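Chapter 7
Teaching by Showing

In this chapter
7.1 What a demonstration is
7.2 Recording the path of a hand
7.3 Soft objects
7.4 From many recordings to one behavior
7.5 Checking the result
Review problems

In February, Hubert Frei took his evening class in machine control to the open day at Kitberg, a company that builds folding and packing equipment for laundries. Most of the students had spent the first half of the course writing motion programs for a small arm with two joints. They knew how to give the arm a start point, an end point and a speed. They expected to see the same thing at a larger scale.

The first hall was close to what they expected. A Girano transfer line was moving stacks of flat towels from a belt to a cart. Every towel had been pressed by the machine before it, and every stack had the same height. The engineer on duty opened the control cabinet and showed the class the program, which had 262 lines. She pointed to the positions of the belt and the cart, which were stored as fixed numbers. When a student asked what would happen if the cart stood a hand's width too far to the left, she pushed it there and started the line again. The towels landed half on the cart and half over the side. She stopped the line, moved the cart back and carried on.

The second hall was quieter. Two tables stood there under bright lamps, and on each was a heap of clothes straight out of a bag. The demonstration was called Gistero, and its task was easy to state: take one garment from the heap, lay it out flat, fold it and put it to one side. The arm picked up a sleeve, lifted the shirt, and set it down in a twisted bundle. It tried again from the other side. The third time, the shirt came down open enough to fold. The whole cycle took 265 seconds. Several students said afterward that they had been bored for the first minute and could not look away for the rest.

Frei asked them to write down, on the bus home, why the second task was harder than the first. Their answers are a good start for this chapter.

One group wrote that a shirt has no fixed shape. A towel on the Girano line is nearly a solid block by the time the machine touches it. A shirt can lie in more ways than anyone could list, and each way calls for a different first grip. Another group wrote that the shirt changes while it is being handled. Pull on a hem and the collar moves too. A third group noticed that the engineers in the second hall never opened a program to show how the fold was done. When asked, they talked about recordings.

Those recordings are the subject of Section 7.2. A person does the job with grippers held in the hands. The grippers have fingers much like the ones on the robot, and a camera mounted on the tool looks out over them. As the person works, the system stores what the camera sees, where the tool is, and how far the fingers are open. Later, a learning program compares many such recordings and looks for what they have in common. The person supplies the skill, and the program has to find it in the data.

The method has a practical side as well. A hand-held gripper can be used wherever there is something to handle, with no robot in the room. Clothes can be laid out on a bed, in the kind of light and clutter that a factory hall does not have - patterned sheets, pillows, a lamp on the wall.

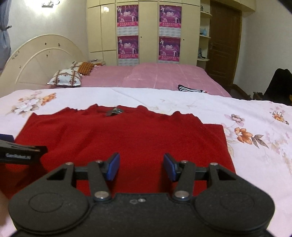 Figure 7.1 View from a camera on a hand-held gripper, with a red garment on a floral sheet. Part of a second gripper is visible at left.

Look at Figure 7.1 again after you have read Section 7.3. The open gap between the blue finger pads matters there, and so does the neckline, which gives a viewer a quick way to tell which end of the garment is which. A person uses such clues without thinking. A program has to pick them out from the picture.

Before going on, be sure you can use these terms from earlier chapters:

degree of freedom (Chapter 2)
end effector (Chapter 3)
position and orientation (Chapter 3)
open-loop and closed-loop control (Chapter 5)

Warm-up

1. Take a T-shirt and drop it on a table. Write instructions for folding it that another person could follow with closed eyes. Exchange instructions with a partner and try them.

2. Fold the same shirt using only the thumb and one finger of each hand. Note each point where you had to let go and grip again.

3. The Girano line failed when the cart was moved. Name one sensor that would have let it notice the change, and say where you would mount it.

7.1 What a demonstration is

The word has two meanings in this book. At an open day, a demonstration is a machine doing its work in front of visitors. In the rest of this chapter, it is one complete recording of a person doing a task, from the first movement to the last.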